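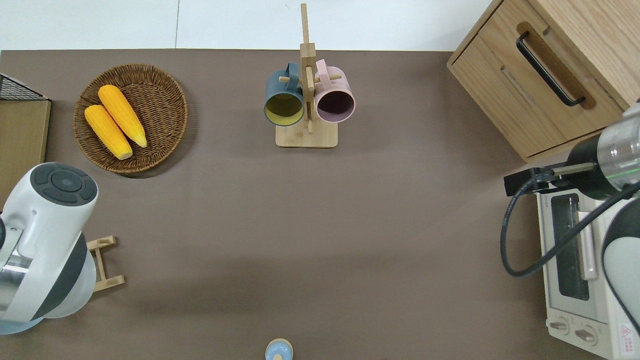

Equipment planning meeting, October: minutes

I said I'd write these up the same afternoon, and it's now well past 4 pm the next day, so apologies to anyone who was waiting on the numbers. If I've got your bit wrong, tell me and I'll fix it before it goes in the folder.

We started at 10 in the kitchen lab. Everyone on the buying group was there except our contact from Multley, who phoned in and then dropped out halfway through item 2 and had to be caught up.

1. Last meeting's minutes

Accepted. One correction: the quote for the second bench was from Ó Conaill, and I'd put it under Zevside. Fixed now, sorry to both.

2. The two-arm bench

This was most of the morning. We want to keep the kitchen bench with both arms going into next year, and the question is whether we keep leasing through Multley or buy outright. The lease is up for renewal in March. Multley will hold the current rate if we sign for another term, and they'll take the existing arms in part payment if we buy. I like the idea of owning them (you all know this, I go on about it) but the service side worries me, and I wasn't the only one. Under the lease they come out when a joint plays up. If we buy, that's a separate contract and we haven't seen a price for it.

Agreed: get the service price in writing before we vote on anything. I'll chase Multley.

We also talked about cabling. There's a cable on the right-hand arm that loops down over the front of the toaster oven, and a couple of people want it dressed back along the arm before we add anything else. Clips are cheap, so we're just going to buy a bag of 50 and get on with it. No vote needed!

3. Grippers

Zevside sent their catalogue and a very long email. The short version is that they'll do a softer fingertip set that fits our mount, and the lead time is 58 days from order. That puts us past the end of term if we dither. The people who run the mug and produce tasks would like them most. Mugs on the tree are fiddly with the handles facing every which way, and corn in a basket isn't much easier, what with the rim being in the way.

We agreed to order 2 sets, one for each arm, out of this year's money. One person asked for their objection to be noted: they'd sooner wait and see whether Vundomus brings out the one they showed us in winter. So, noted. I do see the point, but they've had no release date for it the whole time I've been asking.

4. Props and furniture

A much more cheerful item. The props line has been paying for everything from crockery to corn and it's a bit of a grab bag, so from next year it gets split into things we keep (mug tree, basket, toaster oven, the wooden cabinet) and things we use up. I'll make two columns in the budget sheet. If you buy something and don't know which colour column it belongs in, ask me, I don't mind.

There was a request for a second toaster oven as a spare. Not this year. There was also a request for more mugs, and yes, fine, get mugs.

5. Floor space

Ó Conaill can build the second bench at 60 centimetres deep or wider, and the narrow one is cheaper. We went back and forth on this for ages. The narrow one would leave a proper walkway over the tiles, but I can't see both arms and a cabinet fitting on it without somebody's elbow in the way, robot or otherwise. Left open. Could whoever has the tape measure please bring it back to the lab?

6. Actions

Me: service price from Multley, budget sheet columns, Zevside order.
Bench users: cable clips on the right-hand arm, list of mugs wanted.
Workshop: mark out both bench depths on the floor with tape so we can stand next to them.

Next meeting is in November, same room, 10 am. I'll bring the Zevside catalogue for anyone who wants a flick through.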